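Checking a Food Container Before Storing Dry Goods
Storage basics, part 9
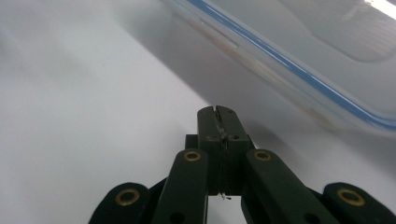

Work on a clear, flat surface with enough room for the container, its lid and a kitchen scale. Light-colored tabletops make crumbs and leftover grains easier to spot.

What you need
Plastic food container with lid
Kitchen scale, 3000 g capacity or higher
Dish soap and a soft sponge
Dry cloth
600 g of rice or other dry goods

Steps
1. Wash the container and lid in warm soapy water. Do not use a scouring pad on clear plastic.
2. Dry both parts with the cloth, then leave them open for around an hour. Water tends to stay in the corners and under the rim.
3. Run a fingertip along the full rim. Discard the container if there is a crack or a raised edge.
4. Weigh the empty container without the lid. Write down the result, or press the tare button.
5. Add the dry goods. Stop below the rim so the lid can seat fully.
6. Close one side of the lid first, then press across to the other side.
7. Label with contents, net weight and month of filling, e.g. RICE 600 g AUGUST.

Irham lids fit Irham containers only. Marulanda and Dastetti lids may look the same size but should be tested on an empty container first.

Next: Stacking containers in a narrow cabinet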